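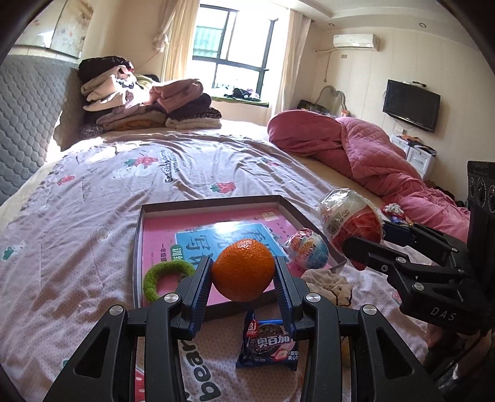
Anastasia Karras

Filed under: Kitchen Table > Fruit & Preserving

OK, mandarin people, I need opinions! I've fallen hard for candied peel this winter and I'm on my third batch. The first two came out bitter enough to make my eyes water, but this last one is so good I keep eating it straight off the rack. I blanched the strips twice, simmered them in plain sugar syrup until they went see-through, then left them out overnight before rolling them in sugar.

My question is about the white part. Do you scrape it or leave it? I've been leaving it and I love the chew.

----

grudside_jo

Scrape it! Always scrape it. A teaspoon does the job in no time if you go after the first blanch, when the peel is soft. Mandarin skin is thin anyway so you don't lose much.

----

peelgood142

Have to disagree with Jo on this one. On a grapefruit, sure, scrape away. On a mandarin there's hardly anything there, and if you take it off you end up with little orange shoelaces. The pith is what drinks up the syrup. Leave it, blanch three times, be happy.

----

Anastasia Karras

Little orange shoelaces - yes!! That was batch one exactly. I scraped those and they went hard as wire. I'll try a third blanch next time and see if I can taste the difference.

----

Rastholm

Does anyone dry the peel with no sugar at all? I put mine on a plate on top of the fridge and grind it when it snaps. Half a spoonful in pancake batter is wonderful, and it's great in chili too (trust me).

----

grudside_jo

Rastholm, I tried the fridge-top thing and mine went moldy. Oven on the lowest setting with the door cracked for me.

----

Rastholm

Were they overlapping? Mine did that once when I piled them up. One layer, skin side down, and I flip them every morning. My kitchen is pretty dry though, so the oven may be safer for you.

----

peelgood142

Save the syrup, by the way! I pour what's left into a jar and use it in iced tea all week. It's also terrific brushed on a warm pound cake.

----

Anastasia Karras

I poured mine down the sink. Twice. I'm so mad at myself, haha. Pound cake is happening this weekend, and Rastholm, I'm starting a plate on the fridge tonight - one layer, I promise.

----

grudside_jo

Report back on the third blanch. I'm still scraping mine.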